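Tarkonier hand-held gripper set

Sold by Zeltent. Order code TK-409.

The Tarkonier is a pair of hand-held grippers for recording two-handed table tasks. The operator does the job by hand and the recordings are used to train a robot arm later. You don't need to own an arm to start, so many buyers order the grippers in one budget year and the arm in the next.

What comes in the box

Two grippers, left and right
Two wrist straps
Two cables
Four spare finger pads
Printed set-up guide

The computer, table and frame are not included.

Price and lead time

Price is on request and depends on the number of pairs. Stock orders leave our Vovislow warehouse within 7 working days. Orders of more than 4 pairs are built in batches, so please ask for a date before you raise the purchase order. Quotes are held until the end of the month after they are sent.

Planning your station

Most of the cost of a station is outside the box. Allow for the following when you put your figures together:

Table. A plain top is best. A cable hole near the back is useful if you plan to add a screen or lamp.

Frame and curtains. Aluminium rail is easy to alter later. Dark curtains at the sides keep the background the same from one day to the next.

Floor marks. Tape is enough. Number each station if you have more than one, and mark where the stands go so they can be put back after cleaning.

Task objects. Start with ordinary kitchen things - a glass tumbler and a small carton will keep a new operator busy for a morning. Buy spares of anything that creases or breaks.
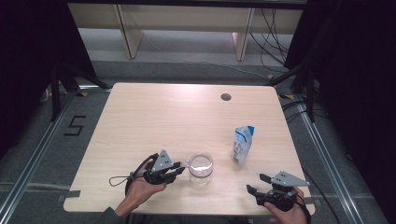 Operator time. This is the line people leave out. Our standard starter plan is 156 hours for one station, including training and breaks.

Spares and service

Finger pads and straps are wear parts and are sold separately. Cables can be swapped on site with a small screwdriver. Repairs to the gripper body are done by Nasution - send the whole pair, as they are set up together.

Related items: replacement strap, long cable, carry case.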